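The Long Wait for a Good Night's Rest

How one rural district rebuilt its lodging trade around sleep

For most of its history the town of Hestholm regarded its visitors as people who were passing through. Travelers arrived on the evening ferry, took a room above one of the harbor taverns, and left on the first boat in the morning. The rooms were cheap and the walls were thin. Guests who complained of the noise were told, with perfect courtesy, that the harbor had always been loud.

That understanding held until the ferry timetable changed. When the evening crossing was withdrawn, the taverns lost their overnight trade within a single winter, and the district council was obliged to consider what the town could offer to people who had no need to stop there. The answer it settled on, after a long and at times bitter debate, was quiet.

The Hestholm Lodging Standard is now in its eighth year. It applies to every licensed guest room in the district, 211 of them at the last register, and it is stricter on the subject of sleep than on any other. A room may be small, and it may share a bathroom. It may not, under the terms of the license, face an unshielded street lamp or share an uninsulated wall with a kitchen.

Henrike Görtz, who led the drafting of the Standard and now directs the office that enforces it, came to the subject from building inspection. She recalls that the first draft ran to 100 pages and was rejected by the innkeepers almost unanimously. "They told me it read like a fire code," she says. "It had been written by people who wrote fire codes. We began again, and this time we asked the owners to spend a night in one another's rooms."

The results of that exercise were never published, but they are still discussed in Hestholm. One owner is said to have moved out at two in the morning and slept in her car. Several learned for the first time that their heating pipes knocked. The second draft was eight pages long, and it passed.

Bedding occupies two of those pages. The Standard does not name suppliers or set a price, and it leaves color and pattern to the owner. It asks that covers be separate, so that a guest may add or remove warmth during the night, and that no cover be so heavy that an older guest cannot fold it back without help. Pillows must be offered in more than one firmness on request. Mattresses are inspected for sagging at the center and along the side where most people sit to put on their shoes.

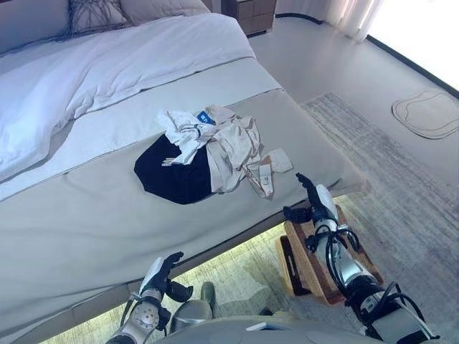
Why does the Standard call for separate covers on a bed?

Separate covers let each guest adjust to the temperature of the room during the night, which the drafters judged more useful than any fixed rule on heating.

The heating question had in fact been the most heated of all. Many buildings in the old quarter are warmed by a shared boiler, and their owners could not promise a set temperature in every room. The neighboring district of Kinstead, which adopted a similar code, chose to require individual controls and gave its owners a grant toward the cost. Hestholm had no such money. It put its effort into blankets and window seals, and it has not revised that decision.

Opinion is divided on which district chose better. Kinstead's rooms are more uniform and, by general agreement, more comfortable in October, when the damp comes in from the water and the boilers have not yet been lit. Hestholm's owners point out that their rates have stayed within reach of families, and that several houses in Kinstead closed when the building work proved more costly than the grant allowed.

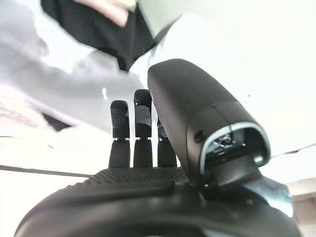 Reading time: 8 minutes

Noise from outside the room was a harder matter. The harbor could not be moved, and the fishing families who worked it before dawn had no wish to be governed by the comfort of visitors. The council's compromise was modest. Deliveries to the quay were shifted to the northern ramp, and the cobbles on the steepest lane were relaid so that handcarts no longer rattled down them. The harbor bell was left alone. It still rings at five, and the license requires only that guests be told of it in advance.

The most visible sign of the new arrangement is the former Stöcker warehouse, a brick building on the inner basin that stood unused for many years. It reopened as a guesthouse under the name Dromero, with its bedrooms placed at the rear and its dining hall facing the water. The conversion was criticized at the time for its plainness. The architects had spent much of the budget on the floors, which were laid in two layers with felt between them, and little remained for the facade.

Guests have been kinder than the critics. The visitors' book in the entrance hall contains long entries on the breakfast and the view, and a surprising number that say only that the writer slept until nine.

Hestholm has 2,000 residents, and not all of them welcome the change. Some in the old quarter regret the loss of the taverns, of which two remain, both with licenses that bar them from letting rooms. Others note that the Standard does nothing for tenants, who live behind the same thin walls that visitors are now protected from. Ms. Görtz accepts the point. A proposal to extend the rules on wall insulation to rented homes is before the council, and her office has been asked to report on the cost before the winter session.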